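**Re: [pinces] Trudau ou Endden pour le linge ?**

> Quelqu'un a-t-il comparé les deux pinces sur du tissu souple ?
> – Alcides Barbosa

Bonjour Alcides, bonjour à tous,

Quel plaisir de relire la liste ! Nous avons essayé les deux, jusqu'à 70 prises chacune, et la Trudau garde ma préférence : ses doigts pincent mieux un bord fin. L'Endden serre fort, mais elle attrape souvent deux épaisseurs – vraiment dommage sur un chemisier à pois. Pour le pli en rectangle, tenu des deux côtés, la main reste notre référence.

Amitiés à toute l'équipe de Rudmont
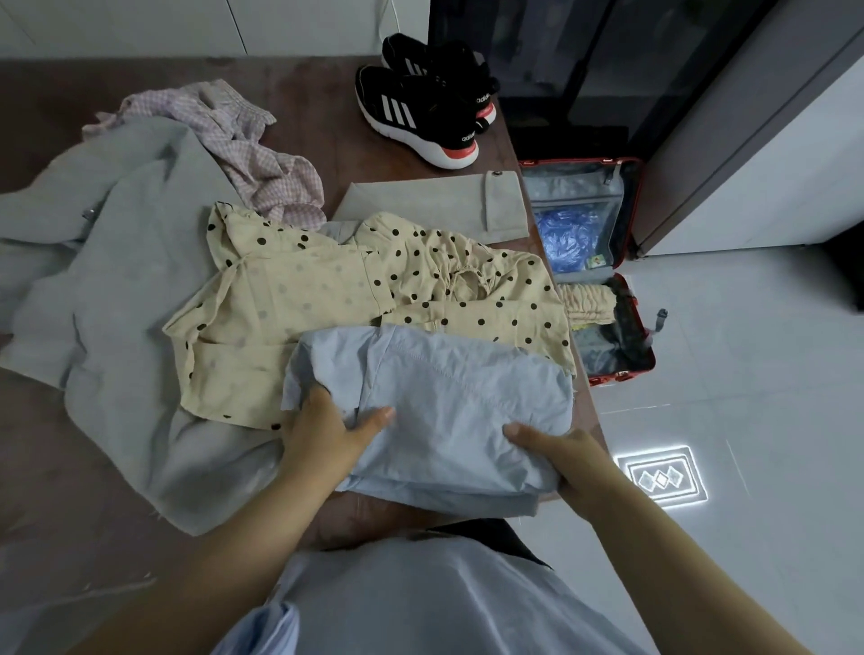 Liste pinces, vol. 3, n° 72

Réponses à la liste, merci !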